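Frequently asked questions: the Pemen shelf-picking study

Last updated December 19, 2023

These are the questions we get most often about the Pemen study, from people who have read the paper and from people who have only heard the short version. If yours is missing, write to the project address and Naima Chraibi or Tomos Phillips will answer.

What was the study about?

We wanted to know whether a robot that learns from demonstrations picks fruit more reliably when it is given wrist camera views along with the head camera view. The task was a grocery pick: find the requested fruit in an open bin, grasp it, and put it in a shopping basket. We trained the same model with different camera inputs and compared the results.

Who did the work?

Nabila El Khatib led the study. Loubna Badawi built the training code, Salma Younis ran the evaluation, and Naima Chraibi and Tomos Phillips collected most of the demonstrations. The mock store belongs to Bestside, which let us use it in August.

How many demonstrations did you use?

729 after cleaning. Each one is a single pick, from the moment the arm leaves its rest pose to the moment the fingers open over the basket. We threw out recordings where a camera stream dropped and recordings where the operator gave up before reaching the fruit. We kept the ones where the operator missed and tried again. Those turned out to be useful, and we say more about that below.

How were the demonstrations recorded?

By teleoperation. A person guides the arms through the pick while the cameras and the joint positions are logged together. Operators were told which fruit to get and nothing else. We did not tell them how to approach it or which finger should touch first.

Can I see what the cameras record?

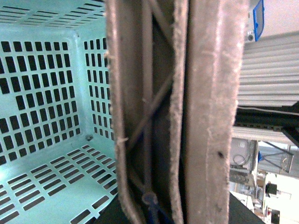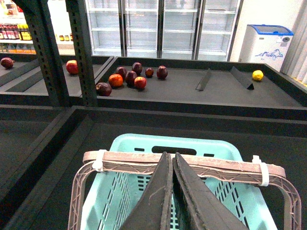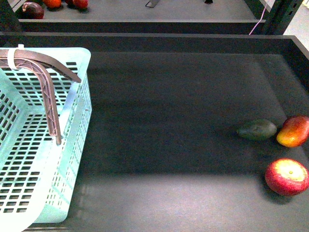
Views from the mock store. The first two are from wrist cameras and the third is from the head camera. The shopping basket is in all three.

Why real fruit?

Real fruit varies in ways that plastic fruit does not. Apples get dull and soft over a few days, and a mango can be one color on top and another underneath. A model trained on identical plastic pieces did badly when we moved it to real produce in an early test, so we dropped the plastic ones. We also did not replace fruit just because it looked old.

Why a basket with slotted walls?

It is the kind of basket people shop with. It is also hard for depth sensing, and we wanted that difficulty in the data. The slots let the background through, so a depth image of the wall is full of holes. Our model uses color images only. We left depth out of the main comparison for this reason, and the appendix has a small test with it included.

Does the handle get in the way?

Sometimes. When the handle lies across the opening, the arm has less room to release the fruit. Some operators learned to come in from the side. The model copied this in some trials and ignored it in others. We counted a pick as failed if the fruit hit the handle and ended up outside the basket. If it hit the handle and still went in, we counted it as a success and made a note.

Which setups did you compare?

There were four:

Head camera only.
Wrist cameras only.
Head and wrist cameras together.
Head and wrist cameras together, with the wrist images hidden at random during training.

Everything else was held the same, including the number of training steps and the order of the demonstrations. Each setup was trained 5 times with different random seeds.

What was the main result?

The fourth setup did best. Averaged over its seeds, it completed 70 percent of the test picks. The third setup came next, then head only, then wrist only.

We had expected the third and fourth to be close, and they were not. When the wrist images were always available in training, the model leaned on them too early in the reach, when the wrist camera was still looking at the bin edge or something behind it. Hiding those images part of the time made the model use the head camera for the approach and the wrist cameras for the last few inches.

Why did wrist cameras alone do so badly?

A wrist camera sees whatever the hand is pointed at. At the start of a pick this can be the side of the basket, the wall of the room, or equipment that has nothing to do with the task. The fingers also cover a good part of the image. Without a second view, the model often headed for the wrong bin and had no way to notice.

What kinds of failure did you see?

The most common was a grasp that closed beside the fruit. Next was a grasp that held for a moment and then slipped during the lift. Round fruit pushed up against a bin edge was harder than fruit in the open. Salma Younis sorted every failed trial by hand, and the full table is in the paper.

One failure we did not plan for was picking the wrong item. When a dark apple and a dark purplish one sat side by side, the model sometimes took whichever was closer. We did not count this as a success even if the fruit made it to the basket.

Did the retries in the demonstrations matter?

Yes. We trained one more version of the best setup with the retries removed. It was about as good on the first attempt but rarely recovered after a miss. It would close on air, lift, and carry nothing to the basket. With the retries left in, the model more often went back down.

Did you clean or change the gripper fingers during the study?

Only when a finger was damaged. Fingers get worn and pick up lint, and a robot used in a store would have the same problem. We did not measure how wear affects grip, and we would not draw any conclusion about it from our data.

Was the lighting controlled?

No. The room lights were on for every session, but we did nothing about bright patches on the trays or in the background. Some wrist images are washed out on one side. We trained on them as they were.

Would this work in a real store?

We don't know. There were no customers in the mock store, and the bins were never as full as they would be in a busy produce section. The robot was also slow. A person does this pick in a fraction of the time. The study was meant to compare camera inputs, and the success rate should be read that way.

How does this relate to the Wuter project?

Wuter is our earlier study on shelf restocking with boxed goods. The training code started there, but no Wuter demonstrations were used in this one. The two success rates should not be compared directly because the objects and the scoring rules are different.

Is the data available?

The cleaned demonstrations are available on request for research use. You will get the camera streams, the joint logs, and the name of the requested fruit for each pick. The test videos are separate and much larger, so please say in your message if you need them.

Can I use the training code with my own robot?

Yes, if you can log camera images and joint positions at matched times. The random hiding of wrist images is a single setting in the configuration file. Loubna Badawi suggests leaving it at the default for your first run and changing it only after you have a baseline.

What comes next?

A follow-up called Farouk, which uses the same bins with bagged produce. Bags change shape when they are touched and they reflect light, so we expect the wrist views to matter more. Collection has not started yet.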